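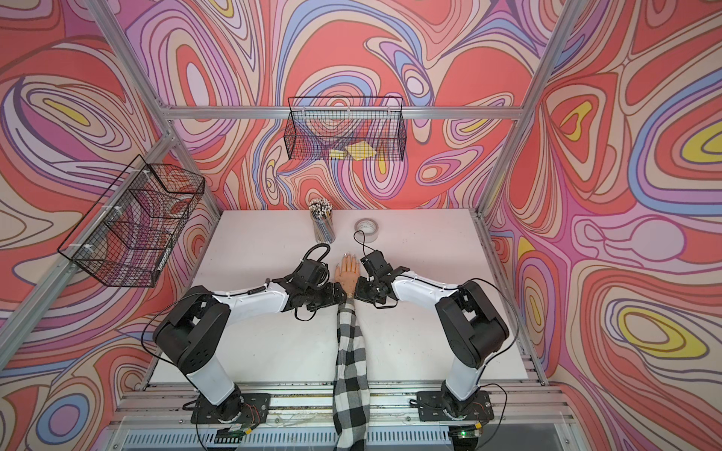
Ticket: Class check-in scanner drops members from the roster
Location: Jolside gym, Raltville
Opened by: Elaine Camargo, front desk
Assigned to: Rogério Damasceno
Priority: Medium
Status: Closed

Problem as reported
Members scan their key tag at the door for the 5:30 a.m. barbell class and get the green light, but their names do not show up on the coach's roster. It started in the first week of February. Later classes look fine. Coaches have been writing names on the whiteboard and the desk types them in after class. Two people were charged a no-show fee for classes they attended. I have refunded both by hand.

Setup
Juvari check-in software, desk computer plus one tablet on the coach's stand. Tag reader is on a USB cable to the desk computer. 35 spots in the early class.

Log

Rogério, 9:10 a.m.
Checked the reader. Scanned my own tag into a test class, name came up on both the desk and the tablet. Swapped the USB cable anyway. No change. Elaine, can you send me the list of who was missing this morning?

Elaine, 9:42 a.m.
List sent. Everyone on it scanned before 5:15. Washington Quintana was coaching and says the ones who came in right at start time were all on the tablet.

Rogério, 10:20 a.m.
That helps. The scans are in the door log, so the reader is doing its job. They are being saved as "open gym" instead of the 5:30 class. Looked at the check-in window setting. It should be 30 minutes before class. It is set to 15.

Rogério, 10:35 a.m.
Changed the window to 30 on the early class and saved. Will look at it again after tomorrow's class.

Washington Quintana, 6:48 a.m.
Still wrong. 3 people missing from the tablet this time, better than before. All of them were here by 5:10. Also the tablet asked me to log in twice.

Rogério, 8:55 a.m.
Window is back to 15. I did not change it and neither did Elaine. Opened a case with Juvari support, case ends in 86. Asked them what can overwrite a class setting.

Lempi Lehtinen (Juvari support), 11:30 a.m.
Class settings are copied from the schedule template each night. If you edit a single class, the template will replace your edit at the next copy. Please open Schedule, then Templates, and edit the window there. Then choose Apply to future classes. The tablet login is a separate matter - sign out fully, update the app, and sign in again.

Rogério, 12:05 p.m.
Found it. The template was rebuilt when the winter schedule went in, and the early class was left at the default of 15. The other classes had been set to 30. Fixed in the template and applied to future classes. Tablet app updated.

Elaine, 7:05 a.m.
Roster matched the door log this morning, including the early people. No second login on the tablet.

Rogério, 9:15 a.m.
Went back through the door log from the start of the month and found 82 scans saved as open gym that belong to the 5:30. Moved them to the right class so attendance counts are correct. No other no-show fees in that batch besides the two Elaine refunded.

Follow-up
Check the window on every class after a template is rebuilt - added to the schedule change sheet at the desk.
Whiteboard list can stop.

Closed by Rogério.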